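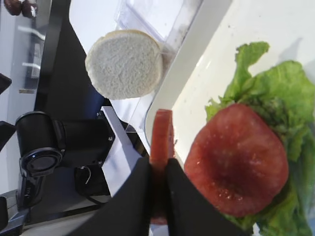

Force ratings are the last thing to read on a gripper data sheet, Girish Tripathi argues, because most handling faults he sees start with where the fingertips are when they close, and a stronger motor only makes the fault arrive sooner.

The comparison run at Jirnutmont this spring gives that view some support. The lab set two parallel grippers, the Stidness and the Flutari, on the same arm with the same controller and gave both a food assembly routine: tomato slices, lettuce, bread and a bun, moved one item at a time. Each gripper carried a small camera looking out past its fingertips. Both were run at three closing speeds, with 20 attempts at each speed.

The items were picked for their shape. A tomato slice is a thin disk, and a parallel gripper can take it in only two useful ways: across the diameter, lying flat, or across the faces, standing on edge. The second needs very little opening and gives the most contact area. It also blocks part of the camera's view of whatever is directly ahead, and the slice has to be turned again before it can be laid down.

The Stidness handled the edge-on grip better. Its fingers stay parallel through the full stroke, so pressure on the slice is even from top to bottom. The Flutari closes slightly tip first. On firm items the difference did not register. On thin ones it tended to tilt the slice toward the palm, and the release point moved by several millimeters.

At the slowest speed the results were close. At the fastest, the Flutari lost its advantage in cycle time to repeated grasps, and Alina Mocanu, who ran the trials, stopped reporting the two figures separately. "A fast close followed by a second close is a slow close," she says. 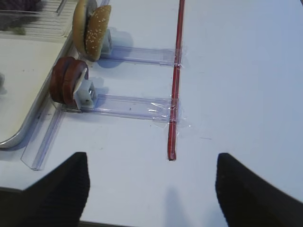 Camera placement took up more of the schedule than the grippers did. With the lens close to the fingers, the last part of an approach is sharp but narrow, and a target can leave the view before the arm stops. Moving the lens back restores the margin and costs detail at the fingertips. Mocanu tried three mounting positions and kept the middle one for both grippers, which put neither at its best.

Despina Sandu, who maintains the controller software, would have preferred a fixed overhead camera as well. Her objection to wrist views alone is calibration: any knock to the bracket shifts the camera relative to the fingers, and the error shows up as a bad grasp before it shows up in a log. The lab now repeats the calibration whenever a gripper is changed.

Neither unit has been bought. A second round is planned for August, using the Hodoroagă fingertips on both grippers and a softer closing profile at the top speed. The mounting position will stay where it is.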